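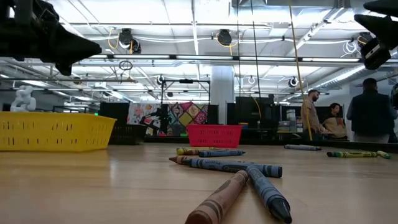
About Hollico

Hollico is a furniture and fittings supplier to nurseries, primary schools and after-school clubs. We make tables, benches, low shelving and coat pegs, and we repair the ones we sold years ago. Our workshop and office are in Drundach, on the same site, with the timber store across the yard.

The firm began as a joinery shop doing kitchens and shopfronts. A local infant school asked for a set of tables to replace some that had gone wobbly, then came back for benches, and then told the school up the road. Within a few years the kitchens had been dropped altogether. We now supply 231 schools and nurseries, most of them within a day's drive.

What we make

The main range is called Prarkix. It has four table heights, and every top will fit every leg set, so a school can move a table from reception to Year 4 by changing the legs and keeping the top. Leg sets can be bought separately and are fixed with a standard hex key. Older Prarkix tables with the square bracket need an adaptor plate, which we send free of charge if you tell us how many you have.

Tops come in solid timber or laminate. Solid tops cost more and need oiling once a year, usually in August when the rooms are clear. They can also be sanded back, and a top that looks finished after ten years of glue and felt pen will normally come up well. Laminate is easier to wipe down and is the usual choice for dining halls.
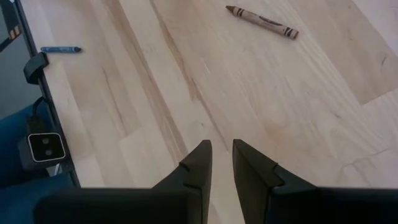
Two crayons on a pale timber top.

We also build to order. Typical jobs are window seats, shelving for awkward alcoves, and book boxes on castors. A drawing and a price are sent before any work starts, and the price doesn't change unless the drawing does. Built-to-order pieces take longer than the standard range, and we ask for a third of the cost in advance.

Delivery and fitting

Deliveries are made in our own two vans. The drivers carry everything into the room it is meant for, put it together, level it and take the packaging away. Old furniture can be collected on the same visit if it's mentioned when the order is placed. Sound timber goes back into the store and is used for repairs.

Most schools want their delivery in the summer holiday, so those weeks fill up early. Orders for August should reach us before the end of May. For the rest of the year we can usually deliver before eight in the morning or after the children have gone home.

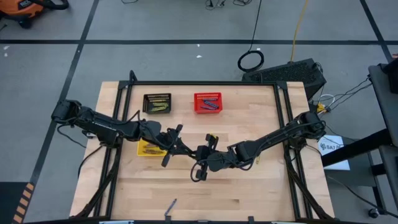 Can we buy a single table, or is there a minimum order?
There is no minimum. A single table is delivered when a van is next in your area, and the delivery charge is the same as for a full classroom.

Repairs and guarantee

Standard furniture is guaranteed for ten years against faults in materials and joints. Ordinary wear, paint and scratches aren't covered, though we can quote for putting them right. Each piece has a number stamped on the underside. Quote it when you ring and we can look up the timber, the finish and the date it left the workshop.

Last year the repair bench dealt with more than 300 pieces. Loose legs are the most common fault, followed by split bench slats and pegs that have been swung on.
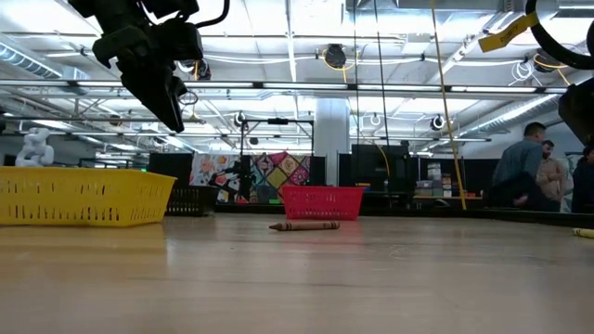
Pegs are now fixed from behind with a bolt in place of a screw, and the new type will fit the old rails. Schools with the earlier kind can order a changeover pack, which holds enough for one rail and comes with fitting instructions.

Who we are

There are 18 of us, split between the workshop, the vans and the office. Apprentices join in September and spend their first year on repairs before moving to new work. In the office, Tiwari, our order system, keeps track of every job from first drawing to delivery note, and customers are given a login so they can check dates for themselves.

Visits to the workshop are by appointment. There is parking in the yard, and sample tops and leg sets are kept by the front desk.

Page last updated 11/8/23

Related pages
Prarkix tables: heights and sizes
Oiling and sanding a solid top
Ordering spare legs and adaptor plates
Summer delivery dates
Apprenticeships at Hollico
How to find us in Drundach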